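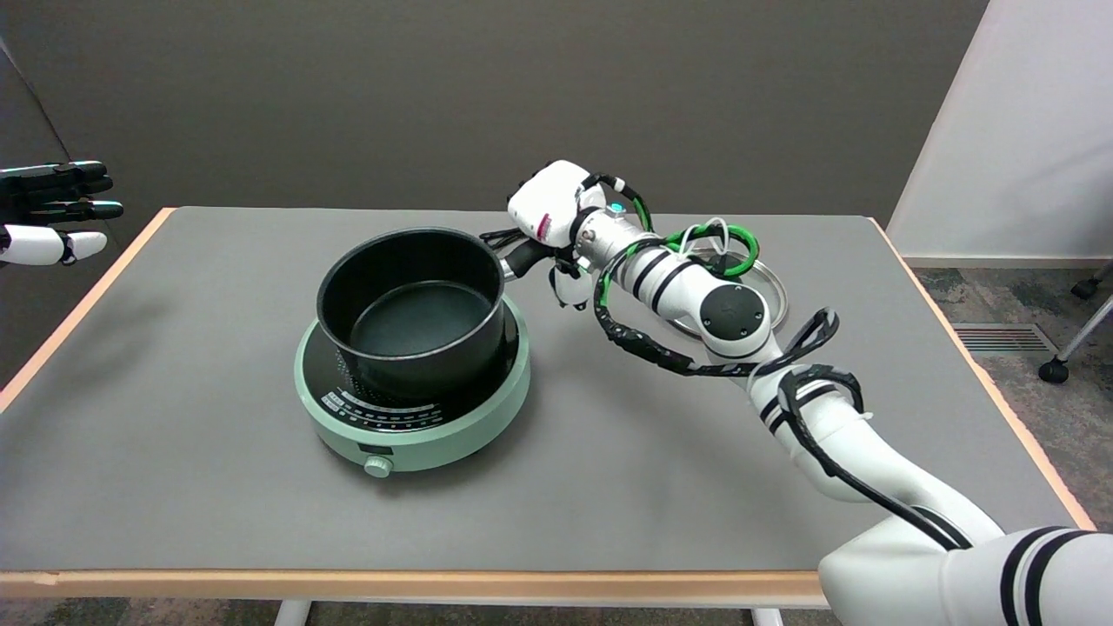 Figure 2.1. A black nonstick pot on a round induction cooktop.

Chapter 2
Starch and the Thickening of Liquids

The first gravy I ever made for other people had to be cut with a knife. I was nineteen, I was cooking in my aunt's kitchen in Flokton, and I had decided that if one spoonful of cornstarch made a gravy a little thicker, then four more spoonfuls would make it four times better. For a few minutes nothing much happened, so I added another one. Then the whole pan seized up at once, like wet cement, and my aunt came over, looked in, and asked whether we were having it sliced.

I bring this up because nearly everything in this chapter was going on in that pan, and I didn't understand any of it. I knew that starch thickened things. I didn't know that it does almost nothing until it reaches a certain temperature, that it then does most of its work in a hurry, or that it keeps on changing while it cools (my gravy was worse by the time we sat down, and by the next morning it had a puddle around it).

In Chapter 1 we talked about water: how it moves, what dissolves in it, why it takes so long to heat up. You'll need that here, especially the part about hydrogen bonds, so flip back if it's gone fuzzy. Thickening is mostly a story about water that can't get around as easily as it used to.

What's in the box

Open a box of cornstarch and rub a pinch between your fingers. It squeaks! Each of those tiny grains is called a granule, and a granule is a tightly packed bundle of two kinds of molecule. Both are made of the same thing, glucose units hooked together, and the difference is in the shape. Amylose is mostly one long chain. Amylopectin is much bigger and branches all over the place, like a shrub. Ordinary cornstarch is about a quarter amylose and three quarters amylopectin, and waxy corn, which is a different variety of the plant, has hardly any amylose at all.

Stir the granules into cold water and they just float around. You get a milky liquid that settles if you leave it alone. Some water sneaks into the looser parts of the granule, but the packed parts hold together and the liquid stays thin. This is what cooks call a slurry, and it's a very handy thing to have, for reasons we'll get to in Section 2.3.

Now heat it. As the temperature climbs, the molecules inside the granule shake harder, the bonds holding the packed regions together start to give, and water rushes in. The granules swell to many times their original size. Some of the amylose leaks out into the surrounding water and tangles up. So you have a crowd of fat, soft granules bumping into each other, with long strands in between, and a spoon has to push through all of it. We call this process gelatinization. It has nothing to do with gelatin, which is a protein and gets its own chapter, and I apologize on behalf of whoever picked the word.

Where lumps come from

Dump dry starch into hot liquid and the outside of each clump gelatinizes right away. It forms a sticky skin, the water can't get through the skin, and the powder in the middle stays dry. You can whisk until your arm hurts. The cure is to separate the granules before they meet the heat, and there are a couple of good ways to do that. A slurry separates them with cold water. A roux separates them with fat. Kneading flour into soft butter does the same job as a roux without the cooking, and it's what I reach for when a sauce is nearly done and still too thin.

I used to tell students to stir constantly from start to finish. I've softened on that.

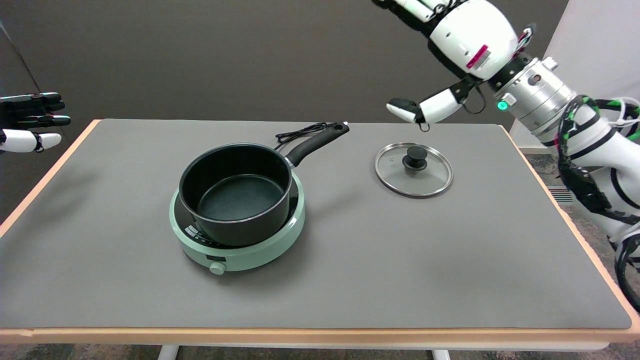 Hyun-seo Son objected to the old advice when she read my first draft, and her note ran longer than the section it was about. Stir all you want on the way up, she wrote, when the granules are sinking and liable to stick to the bottom, but once the sauce has thickened you should put the whisk down, because swollen granules are fragile and you're tearing them apart. She had watched a whole class beat a good potato starch sauce back into soup and then add more starch to fix it.

She's right, and potato starch is the one where you'll notice it most. Its granules are huge by starch standards and they swell enormously, so it gives you a thick, glossy sauce early on and then loses a lot of that thickness if you keep boiling and beating it. Cornstarch granules are smaller and tougher. Wheat flour is a slower customer altogether: it's only partly starch, the rest being mostly protein and a little of everything else, so you need more of it to reach the same thickness, and the sauce comes out cloudy.

A jar in my refrigerator

When I was teaching the evening section at Deltbridge I kept a jar of cornstarch pudding in the back of the refrigerator and brought it out at each class meeting. On the first night it was smooth. Later on it was firmer, and if you tilted the jar you could see a little clear liquid collecting at the edge. Byung-chul Ko asked if it had gone bad. It hadn't, or at least not yet. The amylose strands had been lining up next to each other as they cooled and sat, squeezing out water as they did it. The lining up is called retrogradation and the squeezing out is called weeping (or syneresis, if you want to sound expensive). The same kind of change, mostly on the amylopectin side, is a big part of why bread goes stale, and why a stale slice perks up for a while in the toaster.

Before you read on

Try this at home if you have a stove and a small pan. Mix 2 level tablespoons of cornstarch into a cup of cold water, heat it gently, and stir. Write down what it looks like every minute, even when you think nothing is happening. Note when it turns from milky to more see-through, and when the spoon starts to drag. Let it cool, poke it, and put it in the refrigerator overnight. Then do the whole thing again with a good squeeze of lemon juice added at the start, and compare the two in the morning.

Hang on to your notes. We'll use them in Section 2.4, where acid comes in, and again in Section 2.6, where Han-gyeol Cho's lemon pie filling goes runny twice for two completely different reasons.

2.1 Inside the granule

Starch is how a plant saves up for later. A potato packs it away in the tuber, a corn plant in the kernel, and in both cases the plant has the same storage problem: loose glucose dissolves, and dissolved sugar pulls in water.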